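Section 3: Setting up your Barkorer home records binder

Okay, you've got the Barkorer app on your phone and you've made your account. Now comes the part I like best, which is getting the paper side to match the digital side. I did mine in one evening with the radio on, and I had 131 bits of paper to get through, so don't panic if your pile looks scary!

1. Open the app and tap New Binder. Give it a name you'll recognize later. I called mine Nidlow, after our street, and I've never mixed it up with the rental.

2. Pick your categories. The app suggests a whole bunch, but you can delete any you won't use (I ditched Boats right away). You can add more later from the Settings screen.

3. Sort your papers into piles that match those categories. Warranties, insurance, taxes, car stuff, whatever you've got. Pull out staples as you go or the scanner feeder will chew them up.

Note: Receipts on shiny thermal paper fade, so scan those first.

4. Slip each pile into its own clear sleeve, with the page you reach for most on top. I use a black zippered folder and flip through the sleeves flat on my desk, which is much easier than doing it on my lap.

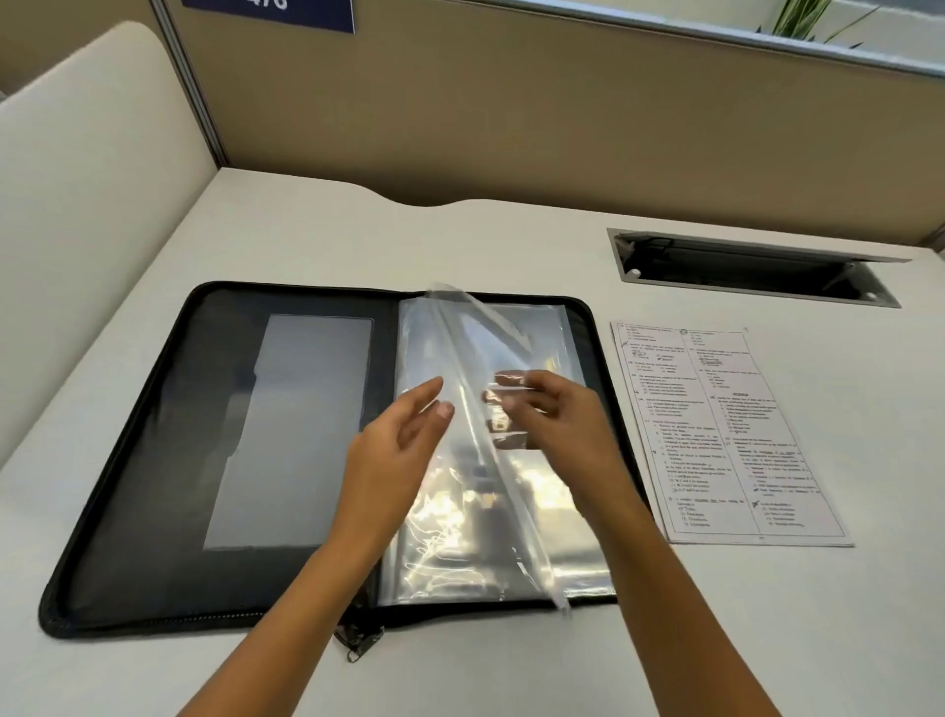
5. Scan one sleeve's worth at a time. Tap Add Pages, choose the category, and scan at 600 dpi if there's small print. Regular letters look fine on the Standard setting.

Caution: Don't close the app while the blue bar is still moving. I did that once and had to redo my entire tax pile.

6. Write the sleeve number in the Location box, so a search tells you where the original lives.

7. Set a backup PIN under Settings, then Security. Please don't use the one from your bank card!

Once you've saved the PIN, go on to Section 4, Sharing a Binder with Family.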